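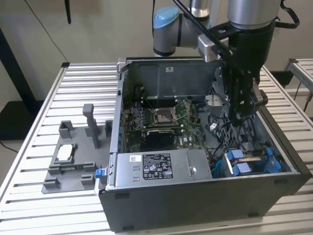 The computer refurbishment program at Trerkivau entered its fourth week in May, and this diary continues the record kept by the workshop office for members and donors. The morning was given over to the desktop towers received from Gridard, which has replaced the machines in its front offices and asked that the old ones be put to good use. Each tower is laid on its side on the slatted bench with the side panel off, so that everything inside can be checked before any decision is made on repair or parts. The Dell opened first has no processor in its socket, and the lever and metal frame around the socket are exposed. A board in this state is not rejected. It is entered on the sheet as "incomplete, board to be tested" and kept with its own case until a matching processor can be found.

The office wishes to record the order of inspection, as it was changed this week. The power supply label is now read and copied down before anything is unplugged. Next come the drive carriers, the memory slots and the socket. Cables are left in place until the sheet has been signed. Under the previous order the cables came out early, and two machines spent most of an afternoon being put back together. That time could have been used for testing.

Blue parts deserve a mention. On these towers the carriers that hold the drives are blue plastic, the latch at the end of the power supply is blue too, and newer members are taught to look for the colour when deciding what may be released by hand. Anything held by a screw is left for the second stage. Screws go in the lidded tins on the shelf, one tin to a machine, with the job number on the lid. Loose screws on the bench were raised at the last meeting and are raised again here.

Before the morning break the sheet for job 785 was read aloud, as is our practice when a machine has parts missing. There was some discussion of whether incomplete towers should be accepted at all. Shelf space is limited. The program has room for 70 machines in the rear store, and the store is close to full. The view of the office is that a case, a power supply and a sound board are worth keeping together for one month, after which they may be separated for parts.

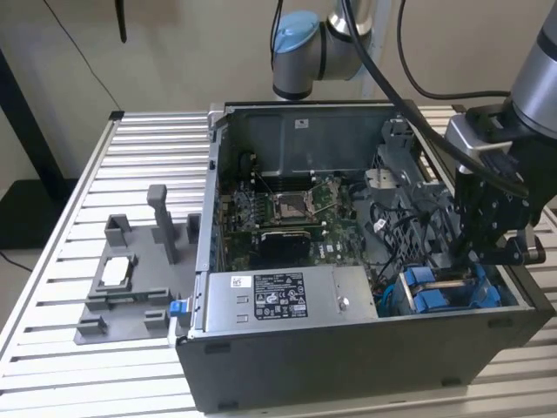 Dirk Baumgart did not agree with the one-month rule and asked that his objection be entered. In his opinion a tower without a processor ought to be stripped on the day it is opened, the power supply tested and shelved, the memory sorted, and the case sent for metal. He said that a month on the shelf becomes three, that labels fall off, and that he had personally found a tower in the rear store with no job number and no sheet, "and not one of us could say whose it had been." He would accept two weeks as a compromise.

The objection is noted. The rule will stand until the end of the month and will then be looked at again with the store figures in hand. In the meantime the label on every stored case is to be tied on as well as taped.

After lunch the work turned to cleaning. Dust is brushed out by hand, toward the open edge of the case, and the brush is kept well clear of the socket. The pins or contacts in an open socket are easily damaged, and a bent one usually means the end of the board. A plastic cover should be fitted over any empty socket as soon as the inspection is finished. We have run short of these covers. Vrabec has offered a bag of them at no charge, and a letter of thanks has been drafted.

A question came up about drives. Donors are reminded that every drive received is logged separately from its machine and wiped, or destroyed where wiping fails. Carriers are returned to the case they came from. This applies to all donors, whatever the age of the equipment.

The building itself caused a short delay. Our workshop dates from 1908, and the wiring on the north wall was not meant for a row of test benches. The kettle and the second test station are no longer to be run at the same time. A notice has been placed beside the kettle.
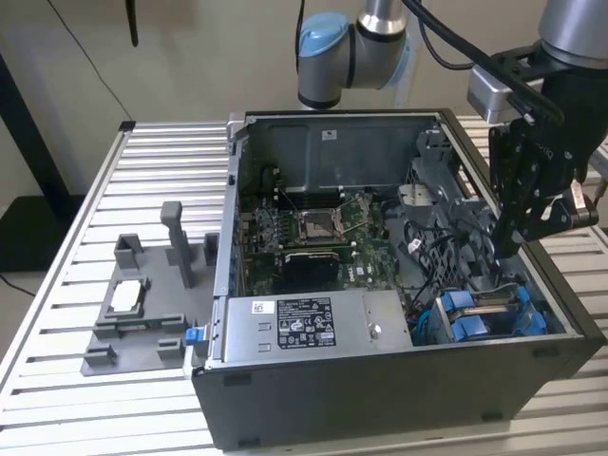

Dell tower on the bench, socket empty, during the Gridard intake.

The day closed at 4 p.m. with the bench wiped down and the sheets filed. Job 785 remains open. Skuken has been asked for a list of the spare processors it holds, and a reply is expected before the next intake. Should nothing suitable be on the list, the tower will go to the rear store under the present rule, label tied.

Members on the early roster are asked to bring the spare brushes back from the paint room.

Last updated: May

Contact the workshop office | © Trerkivau | Back to top

This site uses cookies to remember your settings. By continuing to browse, you agree to their use.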